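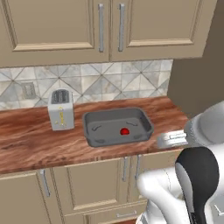 Practice kitchen, corner by the toaster. Gripper open, red ball still in the pan.

Can It Do the Dishes Yet? A gallery from the simulated kitchen

I've been promising to put this page up since October, and Folasade Ekwueme has stopped asking nicely, so here we go! For anyone new, I write up household robot stuff for fun, and lately I've been hanging around with the people behind Grovelier, a little project that teaches arms to do kitchen chores in simulation first. The big question I get from friends and my sister is always the same one: when can I buy something that cleans up after dinner? I don't have a date for you. What I have is a ball and a baking pan.

The ball is a stand-in for anything small and round you'd want moved around a kitchen (an egg, a plum, the last meatball). It's bright red, so at least I can follow what's going on when I'm watching over somebody's shoulder. The pan is the part I find interesting. It has sides, so the fingers can't just slide in along the counter. They have to come up, over and down, and they start out pretty low, right next to it.

Nnamdi Iyamu set up the last batch of tries, 1,812 of them, and the ball came out of the pan in 1,356. I thought that was terrific. He did not – he pointed out that if I dropped my dinner one time in four I'd stop being invited places. Fair enough. He says the misses are mostly the ball getting nudged and rolling away, and after that the arm tends to keep reaching for where it used to be. I've done the same thing with my glasses.

I do like the kitchen they built. The diamond tile on the wall is nicer than mine, and I'd take that swirly wood-grain counter in a heartbeat. Femi Eze tells me the looks get changed around between batches so the arm doesn't get too attached to one set of cabinets. The toaster is only there to be avoided for now. Toast is on the list, but it's a long list.

So, chores. My own scorecard, and the team may grumble: picking up one thing from a clear spot, pretty good. Opening a cabinet by its handle, getting there, slowly. Loading a dishwasher with real, gunky, mismatched plates, no, and I wouldn't hold a spot in the kitchen for it. Kayode Akande is more hopeful than I am and we have a lunch riding on it.

Next up they want to try 2 balls in the same pan. I'll add more pictures when I get them, and if you work on this kind of thing at home or in a shop, write to me, I love hearing about it.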